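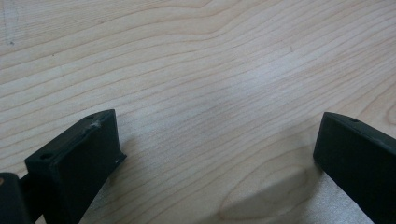 Job changed to recording gripper demos, how do I set a fair pace?

Posted in Workplace and Automation

I lead a small packing and sorting crew at Plerstead. In October the company signed up with Lozano to automate part of the line, and until the arms come in, my people spend half of each shift working a hand-held gripper at a table so the software has something to learn from. Management wants 100 recordings per person per shift. Two of my crew have sore thumbs and one thinks she is training her own replacement. They are still graded on the old packing rate too. What is a reasonable number, and what should I be asking for in writing?

Between takes the table has to be cleared completely, and that time isn't counted either.

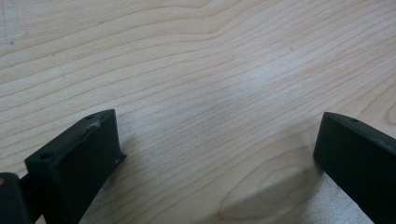 Gripper open over the bare tabletop.

Edgardo Manalo
We went through this at Trarkstead. 100 was our first target too, and it came down to 66 after a month. What helped was counting the reset as part of the job. Time a few people from clear table to clear table, without telling them to hurry, and take that number to your manager. Also switch hands or switch tasks every 20 minutes if you can. Our crew traded off between the table and the label station, and the complaints about thumbs mostly stopped.

Get the packing rate suspended for the hours spent recording. Ask for that first. We had 8 people marked as under rate before anyone in the office noticed they hadn't been on the line.

As for the replacement question, I'd ask what jobs are planned after the arms start and get the answer by email. At our place four people moved to tending the cells and two went to receiving. The cell jobs pay a little more but you stand more and talk less. Not everybody liked it.

Mereana McPhee
Agree on the rate. Ask who owns the recordings as well, and whether they are tracked by worker. Ours at Arnero were, and a supervisor started reading the totals out at the 6 a.m. meeting. Someone had 687 and the rest of us heard about it for weeks.

pbrandt_2
just do the 100, its easier than packing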